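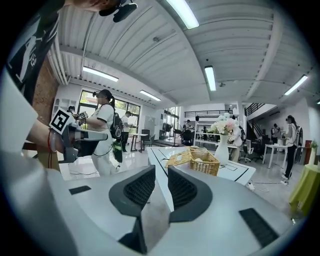

A hand-held gripper in use by a person in a black T-shirt.

She Named Your Bathroom

The woman who named my bathroom would like me to know that she didn't mean it for bathrooms.

"It's a hallway color," she says, when I show her the picture on my phone. She holds it at arm's length, then brings it close, then gives it back. "It was always a hallway color. But you've put a towel rack up now, so."

The color is called Second Helping, a beige with some pink in it, and it's one of 2,473 in the current deck from Ivorholm, the paint company where she has spent most of her working life deciding what to call things. I came across her through a paint store clerk who told me, in the tone people use for celebrities and poisonous snakes, that she lived in town. She agreed to talk if I left her name out. I pointed out that this was a funny thing for a namer to ask. She said I wasn't the first to make that joke, and that the others had bought her lunch before they made it.

So we are at Pagano, a sandwich place in Selleck with six stools and a mural of what might be Naples. The walls are yellow. I ask whether it's one of hers.

"Competitor's," she says. "It's called Honeysomething. Every yellow in the business is honey, butter or the sun. You get maybe four jobs in the yellows where you can say anything new, and then somebody upstairs reminds you that people eat in these rooms."

She got into paint the way most people get into paint, by needing dental insurance. She had an English degree and was answering phones in the complaints department, where the calls were mostly from people who had painted a room and now regretted it. She began to notice that the regret came in flavors. Callers who had bought a color named after a food were sad but forgiving. Callers who had bought one named after a place felt they'd been lied to.

"If you paint your den Tuscan Evening and it looks like a den, you take that personally," she says. "If it's called Oatmeal, well. You knew what you were getting into."

She wrote this up as a memo. The memo got her moved to a desk by a window, next to a man who had been naming colors alone for years and was down to adjectives. He'd done Quiet Gray, Quieter Gray and Calm Gray, and was believed to be working on Hushed. He retired within the year. She kept his thesaurus, which falls open at "pale."

I had imagined the work as a kind of dreamy staring, and I say so. She finds this very funny. The chips arrive from the color lab in envelopes, 100 to a batch, each with a number on the back and nothing else. She lays them on a gray cloth by the window in the morning and again at four in the afternoon, when, she says, the greens turn on you. Then she writes down whatever comes. First thoughts are nearly always food. Second thoughts are nearly always weather. She throws out both lists and goes for a walk around the parking lot.

"The third list is where you start to get somewhere, or you start to get letters from Legal."

Legal has its own views. A color can't be named for a living person, a dead person with an estate, a team, a hymn, or any medical condition. It can't promise anything. Her Restful Blue was sent back with a note asking whether the company was prepared to stand behind the rest. A deep green called Envy got through, though a batch of reds held everything up for a month while three attorneys discussed whether Scandal implied a specific one.

She keeps the rejected names in a green recipe box, on index cards. There are 670 of them, and she knows the number because she once tried to sell them back to the company as a novelty calendar. She lets me flip through a few over the soup. Landlord. Wet Envelope. Dentist's Ficus. A tan called Your Father's Car, which she still thinks about. A very nice lavender called Aunt.

"Just Aunt?"

"Look at it, though," she says, and I do, and it is.

The whites are the worst of it. Ivorholm sells 70 whites, and she will tell you, after a glance at the door, that a healthy adult can tell apart perhaps a third of them. The rest exist so that couples will have something to discuss. She named most of them over one winter, when the heat in the building was out and she was wearing gloves.
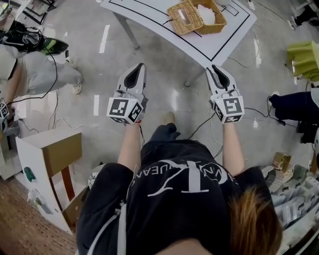 By December she had used up linen, bone, shell, chalk, milk, cream, and every kind of snow, including two that she made up. She called her sister and asked her to open the kitchen cabinets and just read aloud. Paper Plate came out of that call. So did Aspirin, which Legal killed, and Saltine, which is still in the deck and which she considers the best single thing she has done.

"It's one word. It's exactly the color. It tastes like being home sick from school." She puts down her spoon. "They sell more Cloud Whisper in a weekend than they've sold of Saltine in its whole life. I named Cloud Whisper too. It took me as long as it takes to say it, and I was eating a pear."

I ask how that makes her feel. She considers the mural for a while.

"Employed," she says.

There was one period when she was told to stop using real words. A consultant had been brought in, with slides, and the slides said that invented names tested as modern. For most of a year the department turned out colors that sounded like cough medicine. The survivor of that time is a murky blue-green called Flarkuneo, and she would like it understood that she did come up with it, that it doesn't mean anything in any language she has been able to check, and that it was a joke she wrote on the form to see whether the form was being read.

It went to the printer. It had its own display. A couple in the next county named a boat after it. She still gets mail asking what it means, and for a long time she answered that it was an old fishing word, until one man wrote back to say his grandfather used to say it all the time.

"What do you do with that?" she says. "I wrote him a nice note. I said his grandfather sounded like a wonderful man."

The soup goes away and pie comes. I ask about her own house, and she gets shifty for the first time all afternoon. It takes some pressing. The living room is white. The bedroom is white. The kitchen was Saltine for years, out of loyalty, but the stove side got grubby and she went over it with something from the hardware store that was on sale and had been mixed for another customer and returned. The lid had a thumbprint of the color on it and no name at all.

"Prettiest can of paint I ever bought," she says. "I have no idea what it is. I don't want to know. I'd only want to fix it."

She's supposed to be retired now, although the envelopes still come, smaller ones, when the people at the window desk get stuck. The people at the window desk are young and have software that suggests names, a hundred at a go if you let it. She has looked over some of the results. She thinks they're fine. They lean hard on mist.

What they send her are the browns. Browns are hard, she explains, as almost every true thing you can say about a brown will stop a person from buying it. You're left with coffee, leather, wood and horses, and the horses are nearly gone. She had one in her coat pocket that day, a chip the size of a matchbook, which she put on the counter between our plates and turned with a finger so it caught the light from the street. It was a medium brown. I said it looked like a medium brown.

"That's what they had," she said.

I tried gravy. I tried football. The man behind the counter leaned over and offered saddle, and she told him kindly that there were eleven saddles already. He went off to slice something and came back with "cello," and she took out a pen and wrote that on the back of the chip, under two other words she covered with her hand.

Then she asked if I'd primed before I did the bathroom. I hadn't. She nodded for a long time and said that would be the pink.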